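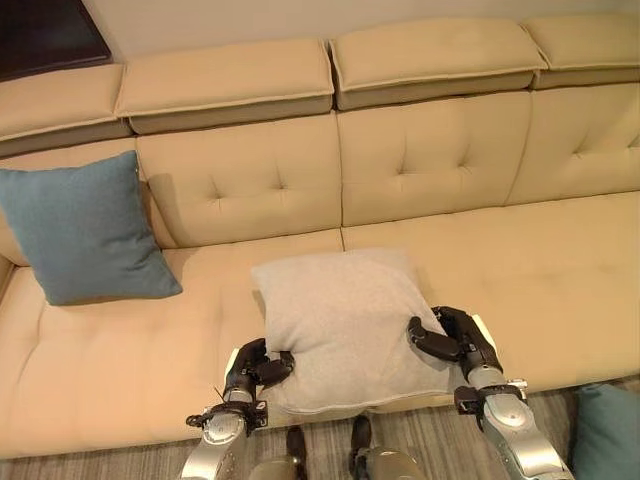 Hand care for the living room robot

From Monday, April 29, 2024, the maintenance of the hands in Killerville follows a new order, written by Sunee Siriwan. Please read it before your next shift.

The pillow task is soft work, but it is not easy for the fingers. Fibers from the fabric collect in the knuckle joints, and the small screws at the wrist bracket can become loose. After every 100 grasps, stop the robot, support both forearms and brush the joints with the dry brush. Then check the wrist screws, left hand first – do not tighten them more than the mark on the tool allows.

Last week the right thumb was slow in closing. Khải Khúc found lint in the joint and changed 2 fasteners. The hand has made 467 grasps after this repair. New brushes are in the drawer under the charger. Questions about calibration go to Rostam Talebi.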